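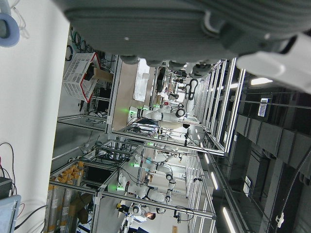
Kingi began with Fiorella Villa and Sekar Ngau sharing two benches and a kettle, and we still love setting up a good place to work! We plan and build workbenches for labs and workshops – the frames, the shelving, the little spots where everything lives. Silver aluminium uprights in long rows are our favourite look, with a light wooden top and room for a basket with a cheery red rim. Four of us do the lot now, and Ilaria Leone answers the phone most mornings.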